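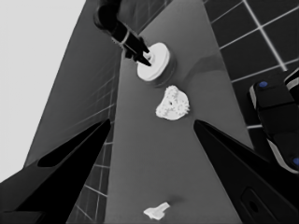 The Kana Tabletop Comparison, usually shortened to Kana, is a simulated test for robot grippers and the software that controls them. It places small parts on a table in a computer-rendered work cell and scores how often a two-armed robot can pick them up and put them together. It was first run to compare grippers from three makers, Hunex, Stakard and Dreßler, and its results are often quoted in sales material. How much those results say about real hardware is disputed.

Method

Each gripper is rebuilt as a 3D model and fitted to the same pair of arms. The controller receives pictures from cameras near the grippers, along with joint positions. A full run is made up of 700 attempts. The starting positions of the parts are shifted a little from one attempt to the next, and an attempt counts as a success if the parts end up within a set distance of their target. Dropped parts count as failures even when the robot recovers them.

Grip force is not reported. The published notes give one friction value for all fingertips, which removes most of the difference between a rubber pad and a bare one. Stakard sells its gripper mainly on the strength of its pads, so it is hard to see what its score in the test was supposed to measure.
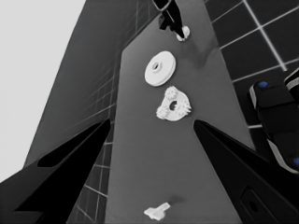
Wear, dust and loose screws are left out as well. The makers of the test describe this as a way to keep the comparison fair. Critics answer that a gripper which goes out of line after a month on a factory floor should not share a score with one that stays true.

Results

In the first round, released in December, the Hunex gripper was ranked first, Dreßler second and Stakard third. The ranking was repeated widely, often without the note that Hunex had supplied its own finger model while the other two had been drawn from catalog measurements. Of the 700 attempts in the Hunex run, 259 were later found to have used an older version of the controller. The run was not repeated. A corrected table kept the same order, but the gap between first and second place became small enough that a different set of starting positions could have reversed it.

Version 2 of the test added a score for camera placement. It favored cameras mounted close to the fingers, a finding that fits common practice. The low-mounted and overhead cameras were tried with fewer attempts, however, and the lighting was never varied.

Transfer to real robots

Claims that a high Kana score carries over to a physical robot rest on very little. Dreßler has described one trial in which its gripper did about as well on a bench as in simulation, but it gave no part list and no count of attempts. Small parts are a known weak point of simulated contact in general: flat pieces can slide or sink slightly into a surface in ways that depend on solver settings, and toothed edges are often simplified to save computing time.

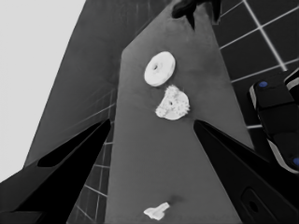 Two tapered black gripper fingers and three white parts on the table of the simulated work cell.

Supporters say the test is still useful for finding plain mistakes in a controller before any hardware is bought. That is a narrower claim than the one printed in most brochures, and it has better support. For choosing between two grippers of similar shape, the published figures offer little help.

See also: robot end effector; contact simulation; bimanual manipulation

Last updated: March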